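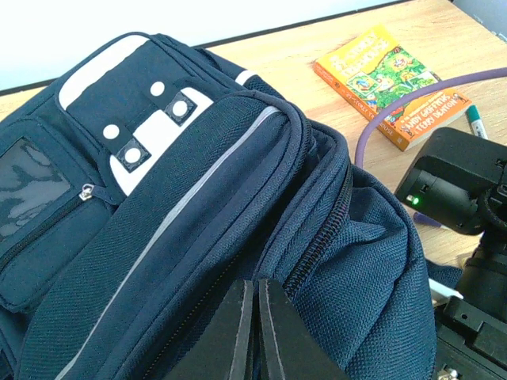 *Fig. 4. Backpack placed flat, front side up.*

## 3.2 Packing and adjusting the Flekano

Read section 3.1 before the first use. Settings apply to all Keane harness sizes.

1. Loosen both shoulder straps fully and open the main compartment.
2. Place the heaviest items against the back panel, at mid height. Maximum load is 12 kg.
3. Fill the remaining space with soft items. Do not force the zipper – remove contents until it closes freely.
4. Put the pack on and fasten the hip belt first. The belt must sit on the hip bones.
5. Tighten the shoulder straps until the back panel touches the back, then release each by one finger width.
6. Fasten the chest strap. Breathing must not be restricted.

**Note:** Recheck the hip belt after 40 minutes of walking. New webbing settles under load.

**Caution:** Do not lift a loaded pack by one shoulder strap. Use the haul loop.

**Caution:** Do not machine wash or tumble dry. Clean with a damp cloth and mild soap, and air dry away from direct heat.

Replacement buckles are listed under part no. 344. Order from the Mastthorpe service desk and state the harness size. For repairs to seams or back panel stays, see section 5.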